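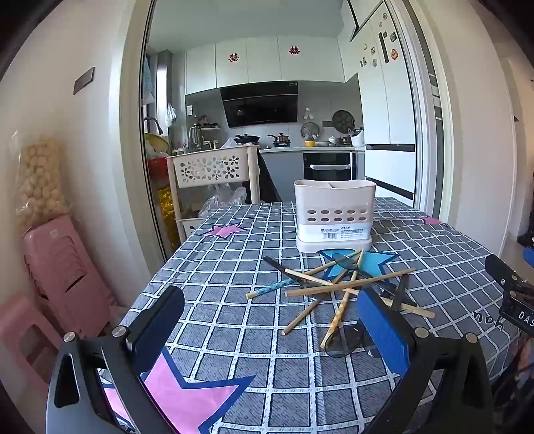

August 2018
Gripper notebook, household set, utensil sorting

Total is now 3,420 episodes across all homes. Rosaire wants the utensil task closed out at 300 and I am not convinced we should stop, or that we should have gone this far with it the way it is written.

The instruction sheet says "put the utensils in the holder." Fine for a person. For chopsticks it leaves out everything that matters: which end goes down, which compartment of the holder, whether a pair should travel together. Five plain wooden ones and a blue patterned one in the same pile, so there is no pair for the blue one anyway. I asked Sabina what she does and she puts wooden in one side, spoons in the other. Rosaire fills whichever side is nearer. Both get marked as success. If the model averages those two habits we will get a hand that hesitates over the divider, and then somebody will say we need more data.

Things I would want checked before the next home:

Spoons. The translucent dark plastic ones worry me more than the chopsticks. Pick one of those up against a busy cloth and I can't tell from the wrist view where the edge of the bowl is. Holton says the network will sort it out. Holton said the same in May about the glass lids.

Tablecloth. White grid on gray-blue, with big stars. Lovely if you want variety, but all of the episodes from this table have it. I would bet on the policy learning the grid as a ruler. Ask for 20 episodes on the bare table and 20 with the cloth turned a quarter, same pile.

Crossed sticks. Foam pads close on the top one and drag whatever is touching it. Sabina's trick is to come in at the crossing and lift both, then let one fall. It works for her but it is two grasps pretending to be one, and the labeling sheet has no row for it. I've been writing "double" in the margin. Dhillon, if you are reading this, please add the row.

Start pose. Fingers open wide over the pile before the first move, every time. Good for trimming, bad if we ever want it to start from anywhere else.

Replayed 20 on the bench arm with the Drelturetti controller. 7 ended with a chopstick in the holder. Rosaire calls that promising. The bench holder was bolted down, so I don't count it for much – a light plastic holder on cloth will slide.

Not sending this batch to Staltdale until the compartment rule is settled. Sabina to write one sentence for it, Rosaire to agree to it, then we redo the first 20.

Still need spare foam.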